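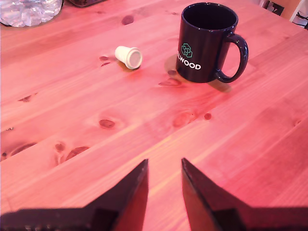 The draft is fine on force limits but thin on everything people trip over at home, one reader wrote in under our first notice, and asked whether anyone had tried the rules at a real kitchen table. Fair question. Short answer, yes. Longer answer follows.

February 24, 2022 - Cusmont has put out its revised house rules for tabletop arms, the ones that work in homes, break rooms and small shops instead of behind a fence. Six pages now, down from a good deal more. The rules are voluntary. They take effect in May for labs and shops that sign on, and sites already using the old text get the rest of the year to switch.

What's changed, quickly.

The clear zone is gone. The old text wanted nothing on the table except the work piece. Every site that sent in comments said the same thing, that a bare table tells you very little about how an arm will behave in a kitchen. The new text allows ordinary household stuff to stay put, as long as it is written down on a setup sheet before the first run and anything breakable in reach of the arm is marked on the sheet as such. Mugs count as breakable. So does glass, obviously. Plastic tubs and bottles don't, but an open container of liquid does, and that one caught out a few of the sites that tried the draft.
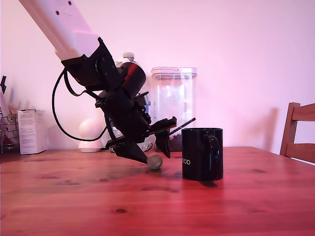

Cables get their own section for the first time. Loops between the wrist and the body are allowed but the slack has to be checked at both ends of the arm's travel, and checked again any time the gripper is swapped. A loop that can reach over the rim of a cup or snag the handle of anything on the setup sheet is a fail. You fix it and start over. Stikent, which runs the training course for the rules, had asked for a fixed maximum length. Didn't get it. Cusmont went with the travel check because arms differ too much.

Speed. Near any item marked breakable the arm drops to the slow setting, no exceptions, including when a person is steering it by hand from a second station. That last part was argued over more than anything else in the draft. People who steer say slow mode makes them sloppy, they get bored and overshoot. The final text keeps it but lets a site ask for a waiver in writing.

Hovering is covered as well. An arm parked in midair over the table with the power on now counts as running, not idle. Someone has to be in the room, and has to be able to reach the stop button without leaning across the table. Under the old rules you could walk off for coffee. Plenty did.
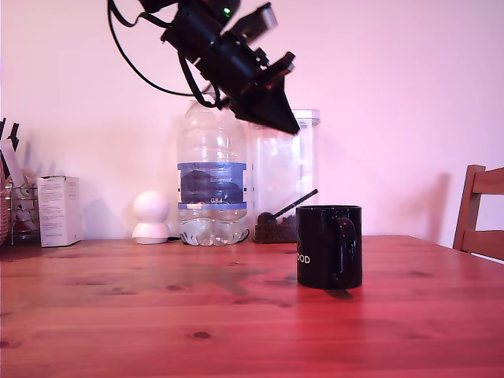 Then lighting. This is short, two paragraphs, and reads like it was added late. Colored or uneven light is okay for runs, and the rules say sites should try more than one kind, but the setup sheet has to say what was used. Same for strong shadows. Sites that only ever test under one lamp are asked to say so in their reports. Asked, not required.

Furniture: chairs can stay at the table. Nobody sits in them during a run unless the run is about working next to a person, and then a different and much longer document applies.

Small parts come in near the end. Caps, plugs, pods, anything an arm might pinch and flick. The text sets a plain rule, pick up from the side or from above but never with a fingertip pressed down on the part against the table, and eye protection for anyone standing within arms reach. Parts that roll should be placed so they roll away from the edge. Several commenters wanted a weight cutoff. There isn't one.

Reporting is simpler too. One form, filled in the same day. Near misses are supposed to go on it along with the real ones, and a tipped cup is a near miss even if nothing spilled. Cusmont got 111 comments on the draft, and says near misses drew the most confusion, so there are now worked cases in the back of the document.

Cost: free to download. The Stikent course runs $800 a site, not per person, and isn't needed to sign on. Morkico, which supplies arms to a lot of the smaller shops, will pack a printed copy of the rules and a pad of blank setup sheets with new orders starting in May. Existing customers can ask for the pad.
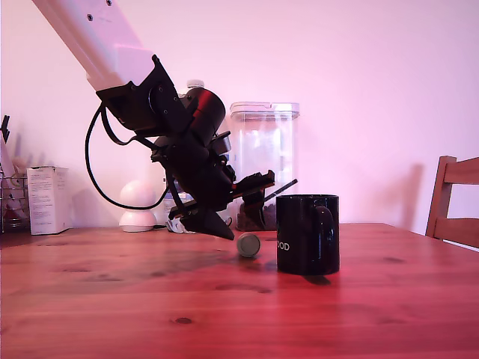
Slow mode by the cups is the right call and the waiver is going to swallow it, Nutsugah said in a written reply to the final text. They want waivers posted in public, with the reason given, so other sites can see how often they get used. Cusmont told us it will look at that for the next round but made no promise on it.

Not in the rules, in case you were looking: pets, kids, arms on wheels, anything with heat. Cooking was in an early outline and got pulled. A separate note on stoves and kettles is suposed to be coming, no date.

Sites that want to sign on should send the one page form plus a filled in setup sheet for the table they use most. Photos of the table are welcome but optional. You will get a listing and a sticker for the arm. The listing can be pulled if reports stop coming in for a whole year.

Comments on the setup sheet itself stay open until the rules kick in. Comments on everything else are closed. We'll post the link to the worked cases when its up, the one on the site now goes to the old draft.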